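ぬか床を一か月ほど留守にするとき、どうやって預ければいいでしょうか

投稿者:Soon-im Ban
カテゴリ:台所・保存食
2025年8月

みなさん、こんにちは。いつも読むばかりで、書き込むのは初めてです。長くなってしまうと思いますが、おつきあいいただけたらうれしいです。

うちには、義母から分けてもらったぬか床があります。もう何年も毎日かき混ぜてきたもので、きゅうりと茄子はもちろん、冬は大根や蕪、たまに思いついてゆで卵やアボカドも漬けています(アボカドは家族のなかで私しか食べませんが、おいしいんですよ!)。義母のところのぬか床はもう残っていなくて、あの味を受け継いでいるのはうちのものだけになってしまいました。

その大事なぬか床を、11月に27日間、留守にすることになりました。娘がお産をするので、手伝いに行くのです。夫は一緒に行きますし、下の子はもう家を出ていますから、家には誰もいなくなります。二、三日の旅行なら冷蔵庫に入れて出かけて、帰ってからよく混ぜれば元気になってくれたのですが、ここまで長いのは経験がなくて、今から気をもんでいます。

考えているのは二つです。ひとつは、塩を多めにして冷蔵庫に入れたまま出かけること。もうひとつは、同じ団地のお友達に預かってもらうことです。お友達は「いいわよ」と言ってくれているのですが、ぬか漬けはしたことがないそうで、毎日かき混ぜてくださいとお願いするのも申し訳ない気がします。それに、夏にうっかり一日混ぜるのを忘れただけで表面が白くなったことがあって、あれを見たらお友達はびっくりしてしまうのではないかしら。

容器のことも迷っています。今は義母ゆずりの琺瑯の容器を使っていて、ぬかを入れるととても重いのです。冷蔵庫の棚にも、中の段をひとつ外してやっと入るくらいです。留守の間だけ、もう少し軽くて扱いやすいプラスチックの入れ物に移してもいいものでしょうか。義母は「ぬか床は器を変えると機嫌が悪くなる」とよく言っていました。

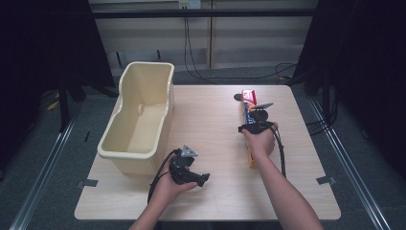

義母の言うことは昔からだいたい当たるので、なかなか踏み切れずにいます。それでも、あの重たい琺瑯をお友達の家の三階まで運ぶことを思うと、腰のほうが先に機嫌を悪くしそうです。

それから、もし冷蔵庫に入れておくなら、表面に何かかぶせたほうがいいのでしょうか。塩でふたをするという話も、昆布を敷きつめるという話も聞いたことがあって、どれが本当なのかわからなくなってしまいました。

同じように長く留守になさったことのある方、どうされたか教えていただけませんでしょうか。うまくいかなかったお話でもかまいません。どうぞよろしくお願いいたします。

回答 2件

Soo-ah Moon

はじめまして。お孫さんがお生まれになるのですね、おめでとうございます!

私も実家の母から分けてもらったぬか床をもう長いこと世話していて、仕事の都合で何度か長い留守をしました。最初の年は何も知らずに台所の隅に置いたまま出かけてしまい、帰ってきたときのあの匂いは今でも忘れられません。泣く泣く半分以上捨てて、残ったところから立て直しました。ですから、お気持ちはよくわかります。

それで、今の私のやり方を書いておきますね。一か月くらいでしたら、冷蔵庫で十分に眠ってくれると思います。お友達に気をつかわせるより、そのほうがBanさんも安心して娘さんのところにいられるのではないでしょうか。

出かける二日ほど前に、漬けてある野菜を全部取り出します。古い葉っぱの切れ端や皮が残っていると、そこから傷みますので、手を底まで入れてよく探してください。私はこのとき、唐辛子と昆布も一度出してしまいます。昆布はぬかを拭って細く切り、醤油とみりんで煮ると、ごはんのおともになります。話がそれました。

水っぽくなっていたら、いりぬかを足して、いつもより固めにします。お味噌より少し固いくらい、手で握ると形が残るくらいが目安です。そこへ塩を足します。分量をよく聞かれるのですが、私はぬか床1000グラムに対して大さじ一杯くらいを混ぜこんで、そのあと表面が白く隠れるまで塩をふっています。味見をして「うわ、しょっぱい」と思うくらいで大丈夫です。帰ってから足しぬかをすれば、ちゃんと戻ります。

表面をできるだけ平らにならして、空気を押し出すように手のひらでぎゅっと押さえてください。そこへラップをぴったりと、ぬかにじかに貼りつけるようにかぶせます。容器の口に張るだけですと中に空気が残りますので、私は一枚を表面に密着させて、もう一枚を口にかけて、最後にふたをしています。大きめに切って、ふちのところを指でなぞるように押しこむと、うまく貼りつきます。

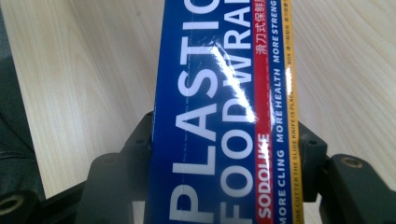 青い箱に白い大文字のフードラップ

幅の狭いラップしかないときは、少し重なるように二枚並べれば同じことです。わざわざ新しく買うほどのことはありません。

容器については、私は移しても大丈夫だと思います。お義母さまのおっしゃることもよくわかるのですが、機嫌が悪くなるのは器そのものより、移すときに混ざり具合や空気の入り方が変わるせいではないかしら。私はBraltonの食品保存容器に移していますが、これで困ったことはまだありません。どんな容器でも、食品に使えるものかどうかと、塩や酸に強いかどうかは確かめてくださいね。それと、一度ぬか床を入れたプラスチックには匂いがつきます。何度洗ってもつきます。うちではもう、ぬか床専用と決めてしまいました。

帰っていらしたら、上の塩をすくって捨て、色が変わったところがあればそこも薄く取り除いて、いりぬかを足してください。キャベツの外葉を二、三日捨て漬けして、味が落ち着いてからきゅうりを漬けるといいと思います。最初のうちはしょっぱかったり、少しぼんやりした味だったりしますが、慌てずに毎日混ぜていれば、あるとき「あ、帰ってきた」という味になります。

ひとつだけ、よけいなお世話を書きますと、出かける前にひとつかみでもふたつかみでも、別の袋に分けて冷凍しておかれるといいですよ。うちの冷凍庫には、母のぬか床がいつも小さな袋で眠っています。お義母さまの味がそこにしかないのでしたら、なおさらです。

Ha

冷凍でいいと思います。全部ファスナーつきの袋に入れて、空気を抜いて冷凍庫へ。帰ってきたら冷蔵庫で一晩かけて解凍して、そのあと常温で混ぜれば戻ります。うちは毎年これです。

塩をたくさん入れるやり方は、あとで抜くのが面倒なのでやめました。容器は何でもいいのでは。

補足(Soon-im Ban)

お二人とも、ご丁寧にありがとうございました。

夫にも読んで聞かせたところ、「それなら冷蔵庫にしよう、冷凍庫には僕のアイスがあるから」とのことでした。そういうわけで、Moonさんのやり方で冷蔵庫に眠らせることにして、Haさんに教えていただいた冷凍も、ひと袋だけアイスの隣に入れさせてもらうことにします。

容器は、まだ少し迷っています。棚の段をひとつ外せば琺瑯のままでも入りますし、留守の間は冷蔵庫もほとんど空になりますので、今回は義母の言いつけを守っておこうかなという気持ちに傾いています。お友達には、お礼のかわりに、今漬かっている茄子を少し持っていきました。お漬物は好きだけれど自分で漬けたことはなかったそうで、分けてほしいと言われたので、帰ってきて味が落ち着いたら、株分けするつもりでいます。

昆布の佃煮、さっそく試してみますね。お醤油は控えめのほうがいいでしょうか。うちのは塩がきつめなので、先に少し水につけてから煮てみようと思います。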